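Data card for the `bin-bottles` subset, revision 5. Read the fault section before using any of it for training.

## Summary

Two-arm tabletop task: pick small bottles from a wooden table and place them in a clear plastic bin. Collected at the Vastel workshop in May by Aitana Sepúlveda and Haf Rees. The subset holds 3,057 episodes, each with one wrist stream per arm, joint states, gripper width and gripper command.

## Known fault: gripper width reported while stalled

On part of the data, the right arm's gripper reports a closed width when the fingers have stalled on something. The command and the motor current are correct. Only the width field is wrong.

The cause was a timeout in the gripper driver. If the fingers did not reach the commanded width within 80 ms of the last position update, the driver stopped polling the encoder and published the commanded value as the measured one. With an empty gripper the two numbers agree, so bench tests passed. With a bottle between the fingers they do not, and the log shows a fully closed gripper holding nothing.

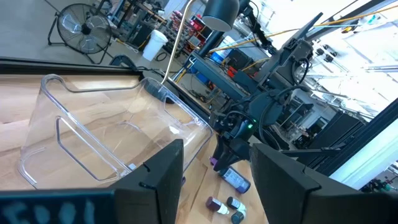

The failure is worst on the narrow bottles, where the gap between the true width and the published one is small enough to pass for noise. Hendrik Vandenberghe found it while checking grasp labels: the success detector was marking good picks as misses, and the retry logic then sent the arm back down with the bottle still in the gripper. In one run this pressed a held bottle into the tabletop until the joint torque limit tripped. No one was inside the cell. The fingertip pad was replaced and the arm was re-zeroed.

## Affected data

- Right arm only. The left arm ran the older driver, which polls continuously.
- Field `gripper_width_measured`, from first contact until the next open command.
- Field `grasp_success`, wherever it was derived from width.
- Wrist video, joint states and current are not affected.

Affected episodes carry `width_fault: true`. The flag was set from motor current and checked by hand on 30 episodes by Carmela Aranda. It is conservative – some good episodes are flagged too.

## Recommended use

Drop `gripper_width_measured` on flagged episodes, or mask it after contact. Do not interpolate across the gap. For grasp labels, use `grasp_success_v2`, which is computed from current and was reviewed against video.

Policies trained on revision 4 or earlier should not be run on hardware with automatic retry enabled.

## Open items

- Driver fix is merged but has not been tested with the Pelier fingers.
- Retry should require an open command first – Montserrat Collado has the patch.
- Add a stalled-gripper case to the bench test.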